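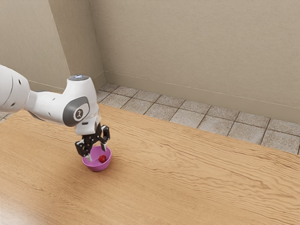

Wondby Wetland Reserve has reopened its northern boardwalk to visitors after a winter of repairs. The path runs for 1000 metres between the Workel hide and the Maurya lagoon, where herons and kingfishers are regularly recorded. Guided walks leave the Kanitz gate at 9 am and last around 14 minutes longer than the old route. Admission includes a printed map and the loan of binoculars. Dogs are not permitted beyond the gate. The hides close at dusk throughout August.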